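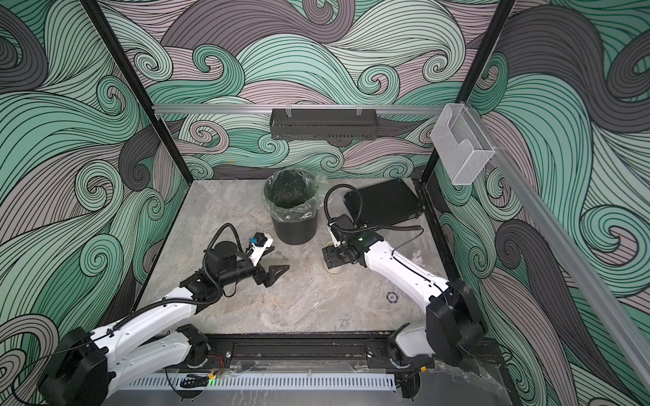
# Caps, Lids and Small Bins: Your Questions

We get a lot of mail about the small stuff, and I love it. Caps! Liners! The grit that collects in the corner of a stone floor! Here are the ones that come up most at the Cusville swap shelf, with my best answers. If yours is missing, write to me and I'll add it.

*Sohail Memon*

### Do plastic caps go in the trash or the recycling?

It depends on where you live, and I wish the answer were shorter. In Cusville, a cap that is screwed onto its empty bottle can go in the recycling cart with the bottle. A cap by itself is too small for the sorting line and should go in the trash, or better yet, come to us. Over in Perotthorpe they want caps off and bagged separately. Check your own town's list, which is usually on the lid of the cart.

### What do you want them for?

So many things! Wide caps make great paint pots, seed saucers, sorting trays for beads and screws, and feet for wobbly plant stands. Last March the kids' art table went through 462 of them on one mural, and they asked for more green ones before the glue was dry.

### Which caps are the best to keep?

Wide, flat ones with a grooved edge are my favorites. The grooves give small hands something to hold, and the flat top takes a marker or a sticker nicely. Light green is lovely under paint because you only need one coat to cover it.

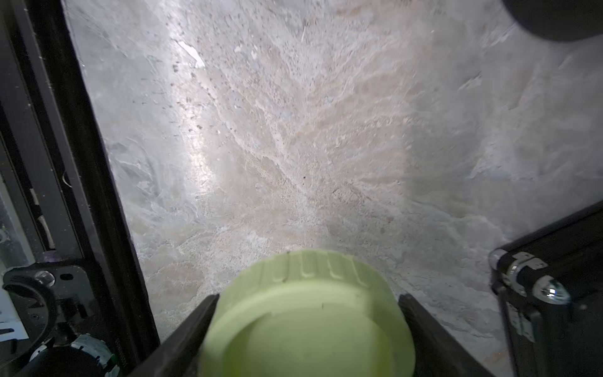
Smooth-sided caps are fine too, they just roll away from you faster. Please skip anything that held motor oil, bleach or pesticide, even if you've washed it.

### How do I get them clean?

Warm water, a drop of dish soap, and an old toothbrush for the rim. Leave them open side down on a towel overnight. If there's a foam or paper disc inside, pry it out with a butter knife first. I do 24 at a time in a mesh bag on the top rack of the dishwasher and they come out beautifully.

### My lid says something on the inside but I can't read it. Help?

Raised marks on plastic are hard to see, especially when they're the same color as everything around them. Tilt the lid under a lamp so the light comes in low from the side. Or lay a thin sheet of paper over it and rub with a soft pencil, like a leaf rubbing. It's fun, and it works on most of them. You're looking for a number inside a small triangle. No number? Put it in the craft pile.

### What kind of bin do you like for a work area?

A plain round one with a liner, set on the floor where you can reach it without getting up. Mine is a little black Ridier that I've had forever. Fold the bag well down over the rim, a good hand's width if you can, and it won't slide in when you drop something heavy.

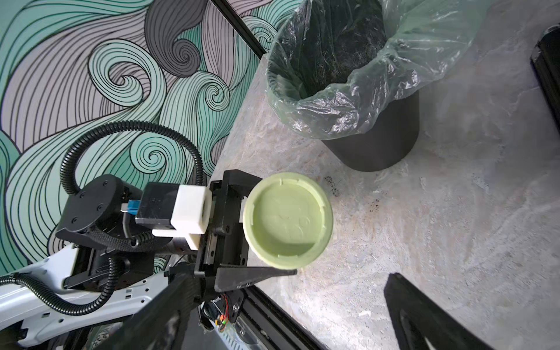
If the bag is too big for the bin, gather the extra on one side and tie a loose knot in it before you fold it down. You can tuck 2 spare liners flat underneath, at the very bottom, and the next change takes seconds.

### How do I clean up a pale stone floor afterward?

Sweep first, always. Tiny grit will scratch a polished surface if you mop over it. Then a damp cloth with plain water, or a cleaner made for stone. No vinegar on marble, please, it dulls the shine! For dark scuffs, try a clean white eraser before anything stronger.

### Where can I drop off my caps?

The shelf is in the side porch at Butt Hardware in Cusville, and you can leave a bag there until 6 p.m. We can store 2000 before the tubs overflow, so if they look full, hang on to yours for a week and try again.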